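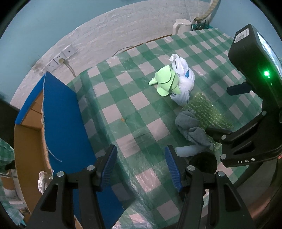

According to Kaiwen Jia, a gripper that thinks it is closed when it is open is a nuisance, and one that thinks it is open when it is closed is a nuisance with your thumb in it. I had rung to complain about the first kind and was not in the mood.

The job is clearing packing rubbish off the kitchen table, one hand-held gripper in each fist, so that the Zoubi arms in Benedport can learn to do the same from the recordings. Bubble wrap, a knotted plastic bag, a bit of grey cloth, whatever else is lying about, all of it into the cardboard box on the left. I have a degree. My mother asks about it sometimes.

Fifty runs went through without a murmur. On run 51 I squeezed the left gripper on the bubble wrap, felt it bite, carried it over to the box and let go, and the log had the jaws standing wide open from start to finish. As far as the file was concerned, the bubble wrap had flown.

I did what any trained person does and turned it off and on again. It then reported a jaw gap of minus 6 mm, a thing I should like to see.

Kaiwen had me open and close it slowly while he watched the numbers from his end. They moved nicely for the first half of the squeeze, stuck, then jumped. A slipping magnet on the width sensor, he thought. The glue lets go when the thing gets warm, and I'd been at it since two in the afternoon with the window shut.

The part that bothers me is how far back it goes. I replayed the earlier runs that evening and the gap was already creeping by run 44 – a millimetre here, two there, all of it passed by the checker, which only looks for missing numbers and has no view on silly ones. An arm taught on those would close 2 mm too far on everything it met. Fine for a plastic bag. Less so for a person's finger, and the Benedport arms have people standing next to them.

So runs 44 to 51 are binned, the left gripper is in a padded envelope to Anddale, and I've asked for a stop that trips when the gap goes below nothing. Qusai Saliba has put it on the list. I have seen the list.

Related posts
The Boketti charger and the smell
Teaching a robot to fold, badly
Why I now label both cables

Last updated: May
Contact | © The Left Gripper | Back to top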